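August
By the Newsletter Desk

Goat Project Night moves to the Hirico barn, and there's room for you!

If you came out to any of our spring meetings you'll remember how tight things got once everybody had a goat on a lead and a parent behind them. So we're very happy to tell you that the dairy goat project is moving to the big barn at Hirico for the rest of the year. It has lights, a wash rack with a real drain, and a milking stand at each end, so the younger kids won't have to wait until bedtime for a turn.

We start at 6:30 in the evening, same as before. Please pull in by the lower gate and leave the upper lot clear for trailers. Animals go in the pens on the east wall, does only this time — we'll set up a separate evening for wethers once the fair entries are in.

The first meeting at the new place will be all about milking records, and I know that sounds like homework, but it's the part of the project I love most. One of our families kept a full lactation on a single Alpine doe named Fawzy and came out with 2311 pounds of milk over 297 days. They weighed every milking on a hanging scale and wrote it on a clipboard by the door. When you see it all drawn out on graph paper (the climb after kidding, the dip in the hot weeks, the long slow slide into fall) you start to understand your own animal so much better! They've agreed to bring the clipboard sheets along so everyone can page through them.

After that we'll split up. Beginners will practice setting up a goat and walking a circle in both directions. Older members will take a turn judging a class of four and giving oral reasons, which is nerve-racking the first time and then gets to be a lot of fun. Bring a notebook that fits in your back pocket.
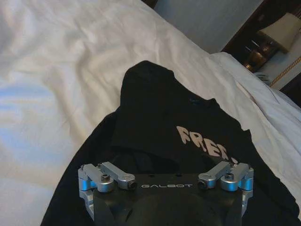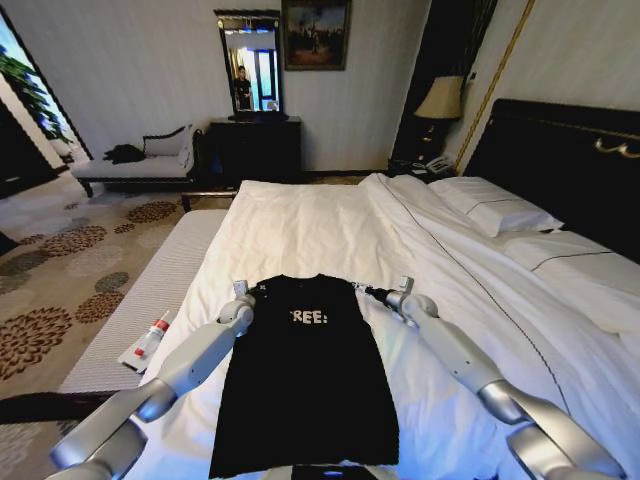
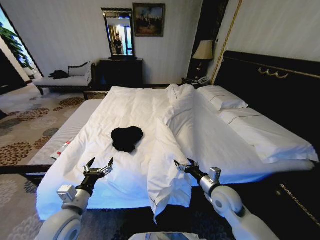
A few words on feed, as it came up at the last meeting. Ullelel was the doe several of you asked about, the one who dropped off in milk after her owners switched hay. Her family went back to the old hay, mixed it half and half with the new for a week, and then finished the change a little at a time. She's eating well and back on the stand twice a day.

One reader wrote in to say that her own two does did the same thing last summer, and that in her case it was the water bucket and not the hay at all. The bucket had been moved into full sun, the water got warm by noon, and the girls simply quit drinking enough. She put it back in the shade, started filling it twice a day, and wishes she'd looked there first. Thank you for that — please keep these notes coming.

Fair entries for the goat show are due at the end of the month. The showmanship class is open to all ages, and a first-year member with a borrowed doe is as welcome as anyone. If you need an animal to show, ask soon. Zakero, the sweet old Nubian half our members learned on, is spoken for, but there are two yearlings who'd love the attention.

The project fund stands at $976, enough to cover a second hanging scale and new collars. Dues are still $25 per family for the year. Bring a check or cash to the first meeting, along with your goat's health papers and a pair of boots you don't mind hosing off.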